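Filed under: Live Music, Tour News

Flarkavik announced their spring dates over the weekend and I have been going back and forth on whether to buy tickets. There are 30 shows, starting in March, all in North America. It is the first time they have toured here with the full lineup since the second album, and the first time they have played rooms this size anywhere.

I saw them twice on the last run. Both shows were in clubs, and both were loud in a way that worked for the songs. The drums were right on top of you and the keyboards came and went. I don't know how that will translate to theaters with seats. A lot of their older material depends on people standing close together, and some of these venues have a strict policy about the aisles.

The support act for the first half is Simier, which helped make up my mind. I have played their last record more than anything else this year. They take long breaks between songs to retune, so if you go, expect a slow start. Cárdenas takes over for the second half of the tour. I only know the one single, and I liked it fine.

Tickets went up on Friday morning. I logged in ten minutes early and was given place 832 in the line, then sat there through most of a cup of coffee. By the time I got in, the floor was gone and the balcony was $60 a seat before fees. I bought 2. The fees added enough that I closed the page once and then went back and did it anyway.

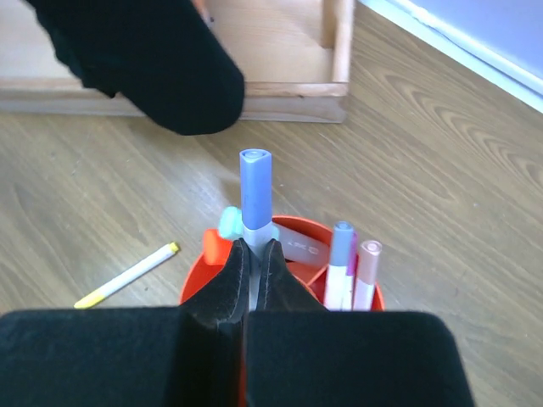

What I hope they play

The set lists from the fall shows overseas are posted on the fan board, and they barely changed from night to night. They opened with the new single every time and closed with the long one from the debut. I would be happy with that. I would be happier if they brought back the slow song from the EP, which they dropped after the first week and haven't touched since.

The new album is still the bulk of the set, as it should be. I've come around on it. The first side is stronger than I gave it credit for in my review, and the track I complained about, with the spoken part, is supposed to be much better live. They cut the spoken part and let the guitars carry it.

Getting there

The closest date to me is at the Benitz, downtown. If you haven't been since they redid the lobby, the entrance is on the side street now and the old doors on the corner are exit only. Parking in the garage next door fills up early on show nights. I usually leave the car at the train station two stops out and ride in. The last train back is late enough for most shows, but if Flarkavik play two encores it will be close.

The sound in the balcony there is decent as long as you are not under the overhang. My seats are in the third row of it, a little left of center. I sat near there for a folk show last year and could hear every word.

If anyone reading has an extra floor ticket for that night and wants to trade up or down, leave a comment. I'll be checking through the week.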